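校外見学レポート 株式会社Brekura 技術公開日
課題研究グループ

1 はじめに

私たちの班は、二月の公開日に株式会社Brekuraの開発室を見学させていただきました。学校からは電車とバスを乗り継いで132分かかり、班の全員が少し寝不足で到着したのですが、受付で温かいお茶まで出していただき、緊張がだいぶほぐれました。当日の参加者は22人で、高校生は私たちの班だけだったと思います。

案内してくださったのは、Hyun-seo Yooさんという技術者の方です。とても話の上手な方で、私たちの的外れな質問にも、いったん「いいところに気がつきましたね」と言ってから答えてくださるので、つい何度も手を挙げてしまいました。

2 デモの内容

見学の中心は、台所の道具や食べ物を題材にした片付け作業のデモでした。制御ソフトは「Kinon」という名前で、社内の人は親しみをこめて「キノンさん」と呼んでいました。白い机の上に置かれた品物をアームがつかみ、決められた場所へ移すというのが基本の課題です。

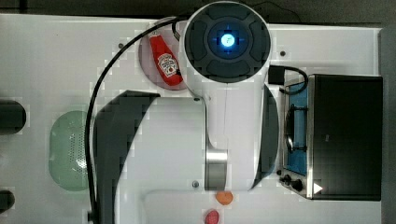
アームが物を落としてしまったときはどうするのですか。

その場でいったん動きを止め、品物の位置を認識し直してから、もう一度つかむ動作を計画するそうです。三回続けて失敗した場合は、人を呼ぶ設定になっているとのことでした。

この話を聞いて、私はロボットというのは決められた動きを正確に繰り返すものだとばかり思っていたので、失敗することを前提に作られているという点にとても驚きました。学校で作ったライントレースカーは、一度線から外れるとそのまま壁まで走っていってしまいます。帰り道でもずっとその話になりました。

3 品物の並べ方

Yooさんによると、練習用の並べ方は全部で300通り用意してあり、毎回少しずつ位置や向きを変えているそうです。いつも同じ置き方だと、その置き方でしか動けなくなってしまうからだと教えていただきました。テスト勉強で問題集の答えの順番だけ覚えてしまうのと似ているな、と班の中で妙に納得しました。

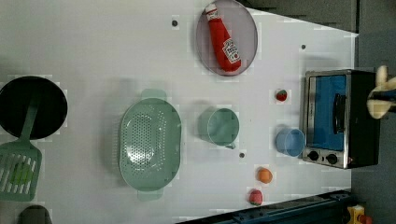 図2 机の上の品物とオーブントースター(真上から)

私が特に気になったのは、ケチャップのボトルです。お皿の上に斜めに寝かせてあるのですが、どの向きからつかむのがよいか、実際に自分の手でやってみると意外に迷います。Yooさんは「人間は考えずにやっていることなので、言葉で説明しようとすると難しいんです」とおっしゃっていました。その言葉がよかったので、ノートの端に大きく書いておきました。

また、いちごのような小さい食べ物と、穴のあいたざるのような大きい道具とでは、指の開き方も近づく速さも変える必要があるそうです。そのあたりの調整は、共同研究先のSkukham研究所と一緒に進めていると伺いました。
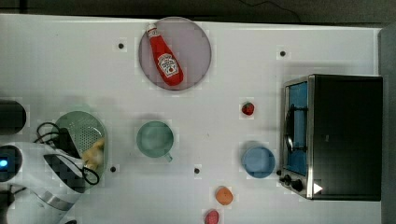
後半は質問の時間になり、班から用意していった質問を16個、ほとんど全部聞いていただきました。電源のこと、安全のこと、お給料のこと(これは班長が勝手に聞きました)まで、どれも丁寧に答えてくださいました。安全については、非常停止ボタンがいつでも手の届くところにあること、動作中は人が机に手を入れないことが徹底されているそうです。私たちの工作室でも、はんだごてのまわりの決まりをもう少しきちんと紙に書こうという話になりました。

もう一つ、アームの手首のケーブルについても質問しました。動くたびに引っ張られたり、品物に引っかかったりしないよう、余裕の持たせ方に苦労するのだそうです。ソフトの話ばかりだと思っていたので、そういう地味なところで悩むと聞いて、急に身近に感じられました。
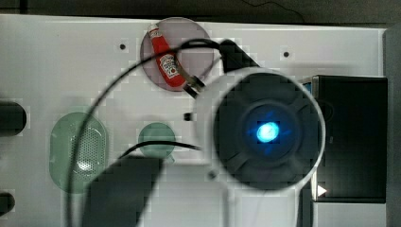

4 感想と今後の課題

班の課題研究では、文化祭に向けて「Teshome」という名前の小さな仕分け機を作っています。今は消しゴムとペンを分けるだけで、向きが少し変わると間違えてしまいます。今回の見学を参考に、まず置き方を変えた練習の記録をきちんと取ること、それから失敗したときに止まってやり直す動きを入れることを、次の目標にしました。

最後になりましたが、お忙しい中、予定の時間を過ぎても質問に付き合ってくださったYooさんと、開発室の皆さまに心からお礼を申し上げます。仕分け機が動くようになったら、動画をお送りする約束をしています。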